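Dedska School Bag Project
Progress report to the Sanimier Fund
Period ending Oct 6, 2025

Summary

The project collects used school backpacks, repairs and cleans them, packs them with basic supplies and sends them to schools before the January order closes. Your grant of $2,777 covers repair materials, washing costs and part of the rent on the Havo Street workroom. We have spent most of the materials budget and very little of the rest.

Work to date

Collection went well. Five schools put out bins and we emptied them every second Friday. We set a target of 400 bags for the year and expect to reach it, although the last bin came back with more lunch bags than backpacks. Lunch bags are not part of the project and have gone to the thrift store on the same street.

Sorting takes longer than we planned. Each bag is emptied, brushed out and checked at the straps, zippers, base and side pockets. Main zippers are the most common fault. Side pockets come second – the mesh tears near the bottom seam, usually from water bottles that are too wide for it. We patch small tears with a square of the same colour where we have one. A pocket that has come away along the seam is restitched by machine.

Bags with reflective trim are set aside for the rural schools, where children wait for the bus in the dark. Trim that is only creased is left alone. Trim that is peeling is unpicked and replaced with sew-on tape. The iron-on tape we bought in the first order did not hold after washing and we will not buy it again.

Changes from the proposal

The proposal said all bags would be machine washed. We now wash only the unpadded ones. Padded backs took too long to dry in the workroom, and the laundromat's dryers are too hot for the foam. Padded bags are sponged by hand with mild soap and hung by the bottom loop.

We also moved packing from the floor to the white work surface by the window. Dark bags were hard to check under the old lights, and navy is the colour we receive most.

Still to do

Packing lists need to be confirmed with two of the schools. Hellström Stationery has quoted for pencils, rulers and notebooks, and the quote is inside the budget line. We would like to move the unspent washing money to zippers and thread, and ask for your approval to do so.

Report prepared by Abdelkrim Younis
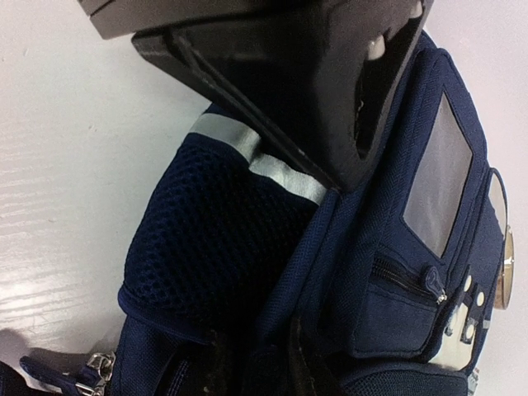
Reply from the Sanimier Fund: Thank you for the report. The transfer from washing to zippers and thread is approved, provided it stays within this year's grant. Please send the Hellström quote with your next claim, and let us know how the hand-cleaned bags are holding up once the schools have had them for a term.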